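4.3 Clearing and wiping the table top

Applies to the Brira table, wood top, all lengths. Read section 4.1 (Assembly) before first use. The finish needs 2 days after unpacking before anything wet is set on it.

Caution: Do not use the table top as a cutting surface. Do not place pans, kettles or baking dishes directly on the wood. The finish is rated for contact temperatures up to 65 °C.

Before wiping

1. Remove drinks first. Close bottles and carry them upright. Empty cups and mugs at the sink.

2. Remove small glass items next, starting with those nearest the edge.

3. Lift boxes and packages clear of the surface. Do not slide them. Grit trapped under cardboard leaves fine scratches that show in side light.

4. Lift coasters and check the underside. A coaster that has been wet underneath must dry separately, on its edge, before it goes back on the table.

Note: A mug may be laid on its side to air only when it is fully drained. Check the rim and the handle – both hold water. Bottles with a pull spout must be pushed shut before they are moved.

Items usually kept on the table, such as a mug, a coaster and a water bottle, can be parked on a tray during cleaning. The Trirklow tray (part no. 2831) fits the short end of the table and takes a load of 300 g per compartment, so a full water bottle should stand beside it. 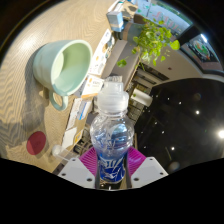 Fernanda Esteves writes that on her table the rings came from cold bottles, never from hot mugs, and that a coaster made no difference until she began drying the bottom of the bottle as well. She asks that the manual say so in plain words.

The instruction has been added as step 5. Condensation collects at the base of a chilled bottle and runs under the coaster if the coaster is flat and has no rim.

5. Dry the base of any chilled bottle with a cloth before setting it down. Repeat if moisture forms again.

Wiping

6. Dampen a soft cotton cloth with clean water and wring it out. The cloth must not drip.

7. Wipe along the grain. Where the grain curves, follow the length of the table.

8. Dry at once with a second cloth. Include the edges and the underside of the rim.

9. For sticky residue, add one drop of dish soap to the damp cloth, wipe, then repeat steps 6 to 8 with clean water.

Caution: Do not use scouring pads, bleach, window cleaner or silicone spray. Nogueira oil may be used on oiled tops only. It does not cure on lacquered tops and will remain tacky.

Sunlight

Light wood darkens where the sun reaches it. Objects left in one position leave a paler outline. During the first months of use, move coasters, mugs and boxes to a different spot after each cleaning. An outline that has already formed will usually fade once the area is uncovered – do not sand it.

For white rings that remain after drying, see section 4.4. For replacement felt pads and Numden edge strips, see the parts list in section 6.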